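[Imcombe-Repairs] Re: Old wallpaper under paint in the back bedroom
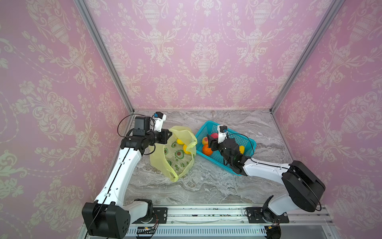 I went through the same job in our house last winter, so I'll answer the points in order. It's long. Skip to the part on skim coating if the paper is already off.

> We bought one of the older houses on the Malhotra side of Imcombe and
> are starting on the back bedroom. Under the paint there is wallpaper,
> and under that there seems to be more wallpaper. In one corner it has
> come loose and you can lift it with a fingernail. Everywhere else it is
> stuck hard. My questions:
>
> 1. Can I paint over it again and leave it for the next owner?
> 2. If it has to come off, is steam better than the liquid remover?
> 3. The walls are plaster, and I think there are cracks behind the
> paper. How bad does that get?
> 4. Does anybody have a steamer I could borrow?

On 1: you can, if it's tight. Go over the whole wall with your knuckles and listen for a hollow sound. If the only bad spot is the one corner, cut the loose part out with a sharp knife, glue down the edges, fill the low spot, sand, and put on an oil or shellac primer before any latex. Water-based primer straight onto bare paper will wake up the old paste and you'll get bubbles by the next morning. I did that in a closet and had to do it over.

If you hear hollow spots all over, I'd take it down. Another coat of paint adds weight and moisture to something that is already letting go. In our house the paint was the only thing holding one seam together.

Before you scrape or sand anything, test the paint for lead. The older houses here nearly all have it somewhere. The swab kits are fine for a first check, but a lab test on a chip is better, and you want the chip to go all the way down through every layer. If it comes back positive, don't dry sand, and keep kids out of the room until it's cleaned up. The county health office has a handout on how to set up plastic and what kind of vacuum to use. Read it before you start. It changes how you do the whole job.

On 2: I've used both. The liquid remover works well on plain paper with nothing over it. It does very little through paint, so you have to score the surface first, and on plaster the scoring tool leaves small dents that you'll be filling later. Steam gets through paint slowly, but it does get through. What worked for us was scoring lightly, holding the steamer plate in one place until the paint started to soften, and then going in with a wide knife held almost flat to the wall. Start at the bottom and work up, so the steam rises into the part you haven't done yet.

We had three layers. The top one was a vinyl from maybe the seventies and came off in sheets. The middle was a stripe. The bottom one was the oldest and the thinnest, and it was harder to get off than the other two put together. It took most of a weekend for one 19-foot wall. Change the water in the steamer before it runs dry, and wear gloves, because the drips are hotter than you expect.

A few people on this list have asked about saving a piece of the old pattern. If you want some, take it from behind a radiator or inside a closet where it never got much sun. Wet the back, lay it face up on an old towel, and let it dry flat under a board for a couple of days. Mine is in a folder. I haven't done anything with it.

Once the paper is off you still have the paste. Don't skip this. Wash the wall with warm water and a sponge, change the water often, and go over it 2 times at least. If the wall feels slick when it's wet, there is still paste on it. Paint over paste will crackle, and it can take a month or more to show up.

On 3: you'll find cracks. Hairline ones don't mean much. Push on the plaster to both sides of each crack with the flat of your hand. If it moves, the keys behind the lath have broken and that part needs to be pinned back with plaster washers or taken out. We used washers on the outside wall and they've held. I bought a box from Pranness, the hardware store on the corner past the feed mill, where they keep them in a drawer behind the counter and not out on the shelf. Ask.

For cracks that don't move, open them up a little with the corner of a scraper, brush out the dust, bed mesh tape in setting compound, and put two wide coats over that. Then a thin skim over the whole wall if you can stand it. I put on the skim with a 12-inch knife, let it dry overnight, knocked down the ridges, and did it again. The second coat went twice as fast. Shine a work light along the wall from the side at night and you'll see every low spot.

If you'd rather hire it out, we got two quotes for the one room. The lower was $800 for stripping and patching with no paint. The other one was from Skasteo and included priming, but they couldn't come until November. We did it ourselves in the end, and I spent $58 on compound, tape, and knives, not counting the steamer.

If you plan to put new paper up instead of painting, the wall still has to be primed, with a proper wallcovering primer. It lets you slide the strips into place, and it lets whoever comes after you take them off again. With a large repeat, buy an extra roll from the same run. You lose a lot matching at the seams, and in an old house the corners are never square, so the pattern will drift. Hang a plumb line for the first strip after every corner and don't trust the trim.

On 4: you can borrow mine. It's a small one and the hose has tape on it, but it heats up fine. Write to me off list and I'll leave it on the porch. I'm usually home after 5:30. I'd like it back before the first hard frost, as I still have the stairwell to do.

I have no opinion on ceilings. Ours were already drywall when we moved in.

Recent posts in this list
Re: Sash cord, cotton or nylon
Storm windows free to pick up, Malhotra side
Radiator valve stuck open
Re: Re: Matching old baseboard
Which primer over knotty pine

Imcombe-Repairs mailing list | Contact the list owner | Unsubscribe | Messages remain the copyright of their authors | Back to top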